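Redoing how we fold the grey microfibre towels this month. Putting it all in one thread so I can find it later.

We hold 103 of them at the Monirbridge shop. They go out with the car cleaning kits and come back in a bag, usually inside out with half a hedge stuck to them.

Washing first. Own load, no cotton, no softener. Low heat in the dryer or on the rack overnight. I've wrecked a few on high and they never pick up water properly after that.

Old fold was in half, in half again, then rolled. Looks good on a shelf. Takes up too much of a Ditance tub – the rolls leave gaps and the lid pops.

New fold is flat. Long edges together, then thirds. Someone on the Nirnlow laundry board swears by quarters, but quarters come out too wide for our tubs. I tried it for a week in December and went back.

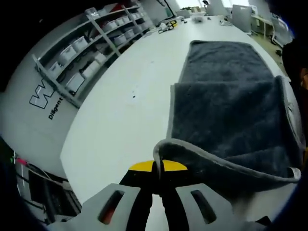
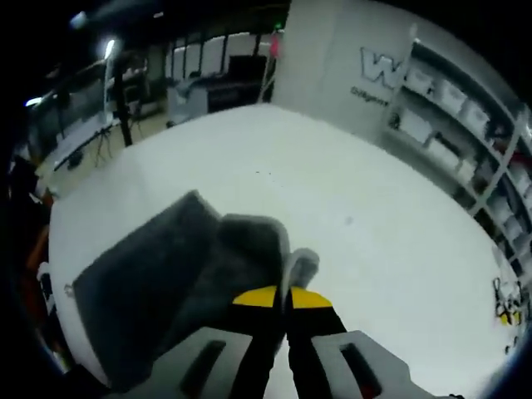

Most of my time goes on getting the first fold straight. The pile grabs itself, so if you drag the top layer across it bunches and you end up chasing the wrinkle to the far side. Lift it and lay it down instead. On a dark grey towel like this one I work from the edge, and the lighter binding in the first photo is easy to follow along the fold. Tag goes to the inside on the last turn, then press down with a flat hand and leave it.

Stack them fold side out, ten high at most. Any higher and the bottom ones slide.

Michailidis want 299 folded for their spring order, so I'll know by then if thirds was the right call. Still need 2 more tubs.

If you do these differently, reply with your tub size as well – it changes everything.

Contact | © Monirbridge Towel & Kit | Back to top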